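Poststead 생활용품 정리 기록: 신발 상자편

개요
Poststead는 가정에서 쓰는 물건을 상자에 넣고 꺼내는 작업을 모은 이미지·주석 자료이다. 본 문서는 그중 신발 상자 묶음(하위 이름 Duner)의 구성과 표기 규칙을 다룬다. 식기와 문구류는 별도 묶음인 Baler에 있으며 표기 규칙이 일부 다르다.

구성
전체 이미지 2671장
검수용 분할 200장
물건 분류 12종
이미지당 주석 최대 40개 항목

작업 배치
상자는 뚜껑 없이 탁자 중앙 부근에 둔다. 신발은 한 켤레 단위로 다루며 한 짝만 있는 경우 single 값을 준다. 탁자에는 무늬 있는 천을 깐다. 상자와 관계없는 물건이 탁자에 함께 놓일 수 있고, 이 경우 분류는 하되 정리 대상에서는 제외한다. 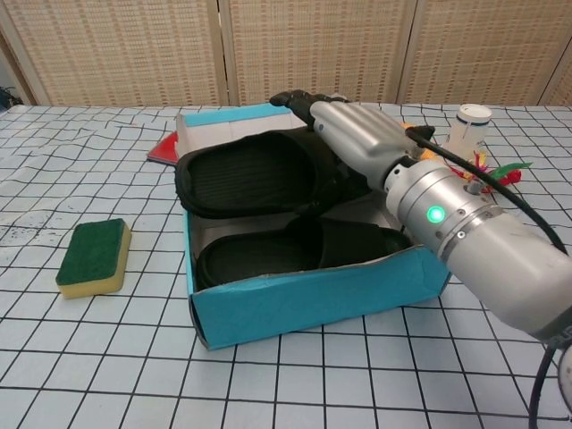
그림 1. 하늘색 신발 상자와 검은색 슬리퍼 한 쌍. 왼쪽은 주방용 수세미.

분류 기준
slipper: 앞이 트이고 넓은 끈이 발등을 덮는 형태. 그림 1의 슬리퍼가 해당한다. 뒤꿈치 끈이 있으면 sandal로 옮긴다.
shoebox: 외면 색을 기준으로 색상 값을 적는다. 그림 1의 상자는 안쪽이 흰색이지만 값은 cyan이다. 종이의 구김은 손상으로 보지 않는다.
sponge: 녹색 연마면과 노란색 폼이 붙은 제품은 한 개체로 처리한다. 면별로 영역을 나누지 않는다.
unknown_flat: 상자 밑에 깔려 일부만 보이는 납작한 물건. 그림 1의 붉은 물건처럼 책인지 폴더인지 확정할 수 없으면 이 값을 쓴다.
background: 천, 가림막, 벽. 격자무늬나 직조 무늬는 주석하지 않는다.

가림 처리
상자 벽에 가려진 부분은 추정해서 그리지 않는다. 신발 두 짝이 겹치면 위쪽 짝을 먼저 기록하고 아래쪽 짝에 occluded 값을 준다. 겹침 순서가 불분명한 이미지는 order 항목을 비워 둔다.

알려진 문제
밝은 천 위의 얼룩이 small_object로 잘못 표시된 사례가 남아 있다. 10월 판에서 수정할 예정이다. slipper와 sandal의 구분은 초기 주석에서 일관되지 않으므로 두 값을 합쳐서 쓰는 편이 안전하다.

관리
담당: İlker Gezer
최종 수정: 2026년 6월 30일 화요일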